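Gradine Two-Arm Home Platform – simulation bundle and hardware

Gradine 2 from Lamthorpe. Two arms, parallel-jaw grippers, white shell torso. Sold to labs and test kitchens, not homes. Not yet.

What it does today: picks up, puts down, carries. Clears a counter if the stuff is rigid and not too close together. What it doesnt do well: wet cloths, bin bags, anything folded. We get asked every week.
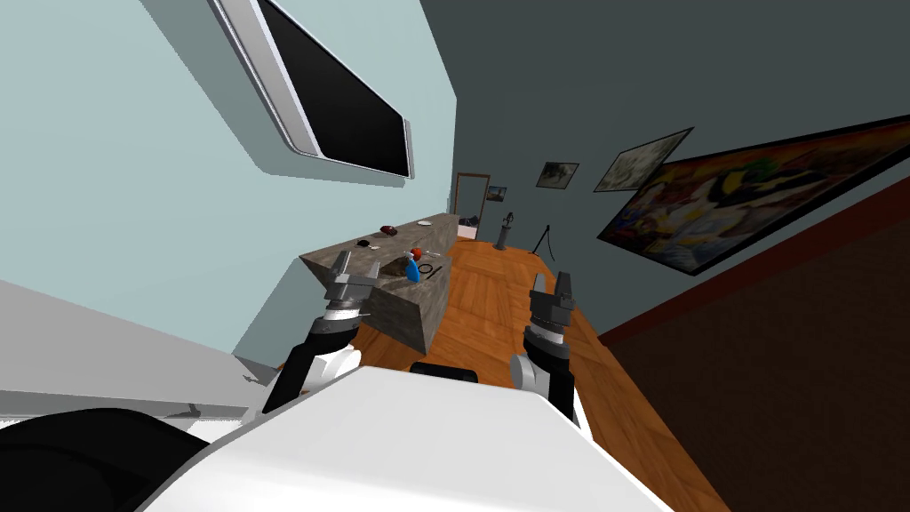
Counter clearing is the job most buyers start with, so the bundle ships with 9 simulated rooms and 51 household objects. Run your policy there first. The kitchen room has a long stone island and a blue spray bottle with a red cap at the near end, a white plate way down at the far one – so reach matters as much as grip. Plates are still the hard one. In our December runs the arms finished 141 of 197 clearing tasks with no human help. Good for a lab, poor for a kitchen.

In the box: torso, both arms, grippers, charger, Presteo control software, one year of updates. Base sold seperately. Spare finger pads from Jarman, ask for the soft set.

Lead time changes, check before ordering. Quotes and demo slots: Angharad Meredith. Software questions: Makis Psarras.

Page updated May 10, 2019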